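Small Shop Supplier Day – what you need to know

Quick one this month as we're all flat out with bookings. Supplier Day is back in February, same hall as last time, doors 8.30am for traders and 9am for everyone else. If you run a shop, a market stall, a cafe with a shelf of things to sell, or you're only thinking about it, you're welcome. Tickets still free to members. Non-members pay £35 on the door, card only please, the cash float was a nightmare.

Stands first. We had 900 square metres to fill and it's gone. All of it. There is a waiting list, so if you missed out get your name down, people do drop out in the last fortnight. Email the office and put STAND in the subject line or it'll get lost. If you've booked but not sent your insurance certificate, please please send it. Three reminders is enough.

Talks. Callum Pickering is opening, on rents and what to ask for when your lease comes up. He did a shorter version for the northern branch and it went well over time, so we've given him the full hour. Bring your own paperwork if you want to, he's happy to look at it afterwards over a coffee. Then Zdeňka Zelenák from Collska on stock that won't shift – when to mark down, how far, and when to just give up and clear it. She ran two gift shops before going over to the wholesale side and doesn't mince her words. Afternoon slots are shorter. Card fees, window displays on no money, and a panel on Saturday staff, which always gets heated.

Griltent are sponsoring the lunch again. Thank you Griltent. Hot food this time, after the comments about the wraps. Veggie and vegan need ordering beforehand, tick the box on the form, we can't sort it on the day. 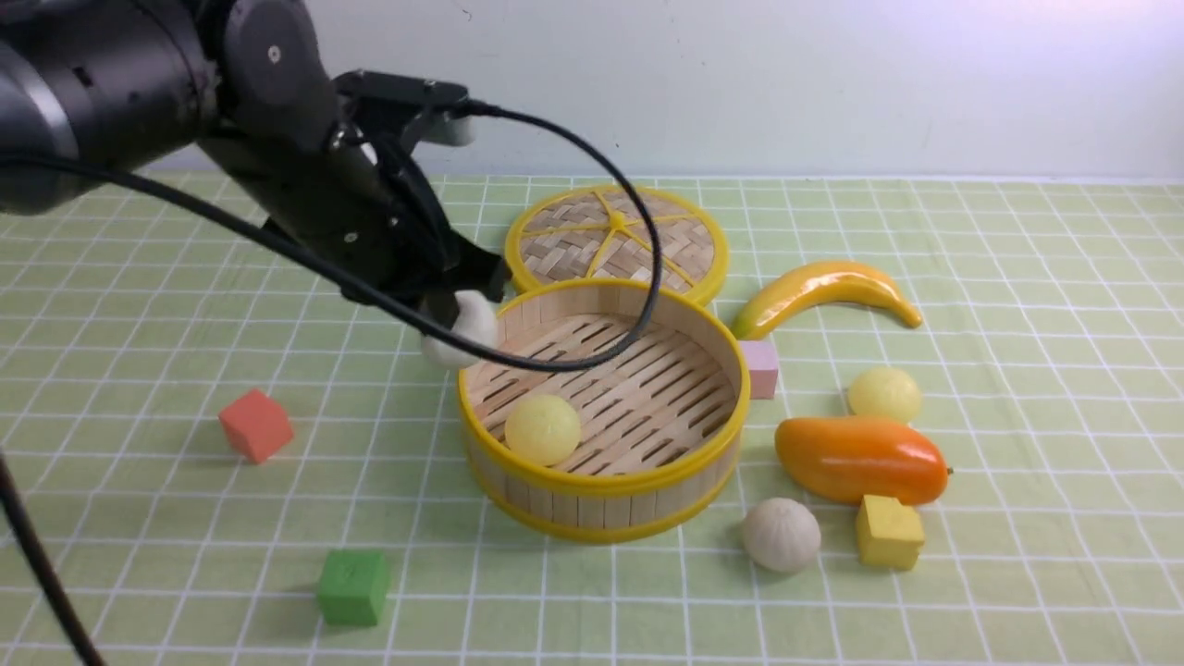

Photo: Okafor Picture Desk

Getting there. Car park is behind the hall, code for the barrier is 3301, don't share it round as the neighbours have complained. It fills up by 9. Traders unloading should use the side gate and then move the van straight away, not after a cup of tea. Bus stop is right outside, and the station is a ten minute walk, mostly flat.

New for this year, the Iltau order desk. You place orders with any exhibitor and get it all on the one sheet, with the show discount taken off before you pay. Worked nicely when the southern branch tried it. Discounts end at 4pm sharp so dont leave it till the end, there will be a queue.

Last thing, badges. Your membership number goes on the form, it's on the back of your card. If yours is 1102 or lower you're on an old style card and the scanner won't read it – come to the desk on the left as you go in and we'll print you a new one. Takes a minute.

Forms back to the office by the end of the month before. Any questions ring between 10am and 2pm, ther's usually someone about.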